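Blackwood Baskets started in a rented garage with 2 worktables and a secondhand shelf unit. We sell storage baskets, trays and hampers for homes, small shops and bakeries. Our workroom and store are now in the old Prernalau feed building, on the side facing the rail line.

## What we sell

Most of our stock is rectangular. Round baskets are nice to look at, but they waste shelf space, and most of our customers are trying to fill a shelf. We carry shallow trays for bread and mail, mid-size baskets for towels, and deep ones for blankets and firewood.

We keep nearly 2,000 pieces on hand, and more in August, when the stores place their fall orders. If a size is out, the store page will say so. We don't take payment for baskets we don't have.

The Gosilus line is our everyday range. It comes in three depths and one color. The Farnevex line is heavier, has handles, and costs more.

## How we check them

Every basket is looked over by hand before it is wrapped. We press on the floor, run a palm along the rim, and feel the corners for loose ends. Loose ends get trimmed or tucked back in. A basket that rocks on a flat table goes on the seconds shelf at a lower price.

Color varies from piece to piece. If you need a matched set, tell us when you order and we will pull them together from the same batch.

The basket below has a honey-brown body, a braided rim in a paler shade, and rounded corners. The side wall has an open weave that lets light through.
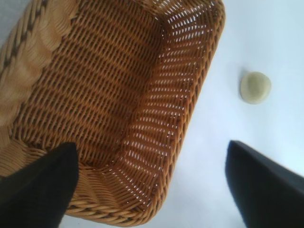
## Orders and visits

The store is open from 9 a.m. to 4 p.m. Park behind the building and use the green door. You are welcome to bring a shelf measurement and try sizes on our test rack.

Shipping is free on orders over $100. Shops ordering for resale should ask for the trade list. Returns are accepted if the basket has not been used for food or pets.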